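Family Scrapbook Layouts: README

Welcome, and thank you for downloading the layouts! This folder holds the page plans, caption prompts and sorting sheets I've built up while keeping our family albums more or less current. I named the set Ostcombe after the street where I glued down my very first page, and the name stuck.

What's in the folder

layouts/ – page plans for 12 x 12 albums, saved as PDF and as SVG. Each plan shows photo openings, a title strip and a spot for journaling.
prompts.txt – caption starters, one per line, plain text so you can paste them anywhere.
sorting.csv – the sheet I use to decide which photos get printed.
minis/ – smaller plans for 6 x 8 albums. There are 8 of these so far and I'm adding to them as I finish pages.
papers/ – my notes on which cardstock colors I paired with which plan.

Getting started

Print one plan on ordinary paper first and lay your photos on top of it before you cut anything. I know, I know, everybody wants to get straight to the good paper! But a scrap print costs next to nothing and you can scribble all over it. Set your printer to "actual size" or the openings will come out a little small and a 4 x 6 won't fit.

If you're behind (I was two years behind when I started this), begin with the most recent month and work backward when you feel like it. The newest photos are the ones you still remember the stories for, and finishing a page about last week is such a boost.

The sorting sheet

sorting.csv has these columns:

photo – the file name, or whatever you call it
month – written out, like April
who – first names, separated by semicolons
keep – yes, no or maybe
story – one line, anything you want to remember
page – filled in once the photo has a home

My own copy passed 4,000 rows this spring, and it still opens fine in every spreadsheet program I've tried. Leave "story" blank if nothing comes to mind. I love going back to the maybes later on, because a surprising number turn into favorites. The everyday ones especially – supper, muddy shoes, the couch fort that stayed up until Thursday. 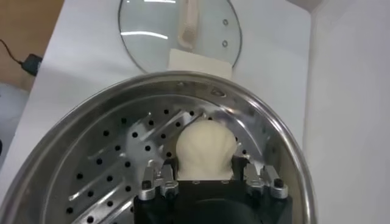

A white steamed bun in a steel steamer pot,
between two silver metal gripper fingers

About the prompts

Most caption lists I found were all birthdays and beaches, so I wrote mine for ordinary days. A few to give you the flavor:

What did the kitchen smell like?
Who was talking the whole time?
What were we supposed to be doing instead?
A word somebody in this house says wrong, and I hope they never stop.

Use them as they are, change them, or hand them to a child with a marker. My daughter's answers are far better than mine, and her handwriting is the best part of any page.

Known problems

Layout 5 has a title strip that runs slightly under the top left photo. It looks fine once everything is glued, but it bugs me and I'll fix it.
The SVG files open with the wrong font on some computers. Pick any font you like; nothing else moves.
Two of the minis have no journaling spot. Tuck a folded card behind a photo – I did that on our zoo page and really like it.

Using and sharing

Please use these for your own albums, for gifts, for your scrapping group, for a classroom. You may change anything. If you pass the folder along, keep this README with it, and please don't sell the files.

Sending me things

I'd be thrilled to see finished pages! New prompts are welcome too, in any language, with an English version beside them if you can manage it. If you send a layout, include the size of every opening in inches and tell me what name you'd like next to it in the credits.

Next up are double-page plans for trips, and a pocket page for ticket stubs.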